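The tiler who hates grout lines

I met the tiler at a bakery in Hiebert just after seven in the morning, when most people's conversation isn't up to much. Hers was. She'd already been out to look at a job, she had dust on both knees, and she ordered two sausage rolls before I'd found my pen.

I wanted to talk to her for a pretty selfish reason (our bathroom is on its last legs, and I've been putting it off for years!). She has been doing wet rooms and ensuites around Seston for 16 years, and a neighbour of mine still goes on about the job she did there.

So, how did she get into it? "By accident. I was labouring for a bloke who did his back in halfway through a laundry, and the customer was standing there looking at me. I finished it with him yelling instructions from a camp chair." Was it any good? "It was terrible. I went back years later and redid it for nothing."

What surprised me was how little she wanted to talk about tiles. I'd brought a folder of colours I liked and she flicked through it in less time than it took to butter a scone. What she did want to talk about was falls - the slope of the floor towards the drain.

"People spend months on a colour and then the water sits in the corner by the door. You can't love a colour when you're standing in a puddle."

She feels the same about grout. She's not a fan, which seemed a funny thing for a tiler to admit. "I like big tiles and not many joins. Every join is something you've got to scrub. If somebody wants those tiny mosaics all over the floor I'll do it, but I ask who does the cleaning in the house. Sometimes there's a bit of a silence."

We got on to money, of course. The dearest mistake she sees is people buying fittings before anyone has measured the room. One couple bought a vanity from Altis that was 25 millimetres too wide for the wall. It went in the garage, and as far as she knows it's full of paint tins now.

And the cheapest improvement? "A decent fan. And run it after the shower, not just during." I wrote that down and underlined it, as ours sounds like a tractor and hardly gets switched on.

I asked what she does when a customer wants something she thinks is ugly. She laughed so loudly that the bloke on the next table turned around. "I'm not the one brushing my teeth in there. I had a man who wanted everything brown. Brown floor, brown walls, brown ceiling. He was over the moon with it, and he still sends me a card at Christmas."

By then the second sausage roll was gone and she had a delivery to meet. She did take one more look at my folder on the way out, and told me the dark blue-green was the best of the lot. 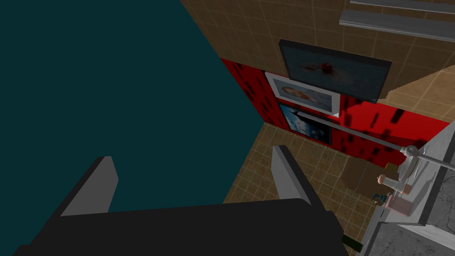

What she'd ask before hiring a tiler

Ask who does the waterproofing, and whether you get a certificate for it. Ask to see a bathroom they finished a few years back, as well as the new ones. And ask what time they start. "If they say six, warn your neighbours," she said, and off she went to her ute.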